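Home | Talks | Notes | Downloads | Contact

Looking after hand-held grippers at the Gridby room
Speaker notes, Hudine workshop evening
Last updated: June

Slide 1. Say who I am and skip the history. The talk is only about the grippers and how we keep a pair of them working through a long day. Software questions at the end.

Slide 2. What a pair consists of. Two grippers, the marker cubes, the cables, one backpack. A pair is kept as a pair. If the left one goes to the bench, the right one goes with it, and both come back with the same label. We used to mix them and spent a whole Sunday hunting for an offset that was only a swapped cube.

Slide 3. Morning check, 8 minutes per pair if nothing is wrong.
Open and close the jaws fully, by hand, slowly. Feel for a notch.
Look at the finger pads under a lamp. Replace both sides together.
Press each face of the cube. If it moves at all, take it off, clean the mount and refit it.
Wipe the lens with the dry cloth. No spray on the housing.
Plug in and flex the cable at both ends while watching the preview.

Slide 4. Cables. Most of our faults are here. We changed to the Sillonix lead because it bends more easily near the plug - it costs more and I would still buy it. Leave a loop at the wrist. Tape down whatever crosses a walkway, and do it before people start, not at lunch.

Slide 5. Pads. We get some 400 grasps from a set on smooth plastic, fewer on glass doors and handles. Pads that have gone shiny will still hold a light tray, so a light tray is a poor test. Use the 80 gram block from the kit and tilt it.

Slide 6. Markers. Printed matt, never gloss. Keep the spare sheets flat. After any knock, run the short calibration again even if the picture looks fine.

Slide 7. Room layout. Let people look at these two for a bit before talking.

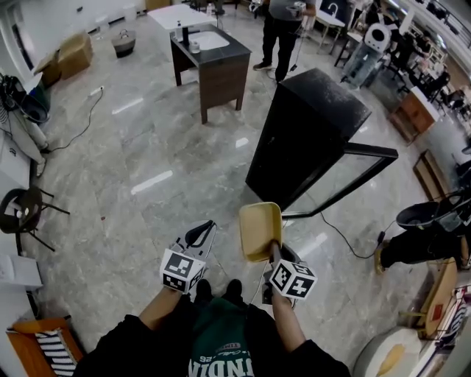 Both from the same room, with the black unit out on the floor.

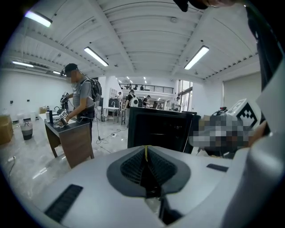

Slide 8. Faults, in the order we meet them. Preview freezes: cable first, then the port, then the battery. Jaw reads half open when shut: dirt in the slide, brush it out, then set zero again. Tracking jumps: check the cube, then the daylight. Villanueva has blinds and we do not, so we turn the work round in the afternoon.

Slide 9. End of day. Batteries out at 70 per cent or lower and on the charger. Jaws left slightly open so the pads don't take a set. Write the fault on the label even if you fixed it. (Show the label, pass one round.)

If short of time drop slide 6 and go straight to faults. Spare pads are in the side pocket of the bag, hand them out at the break.

Contact: Hudine workshop desk | Copyright Hudine | Back to top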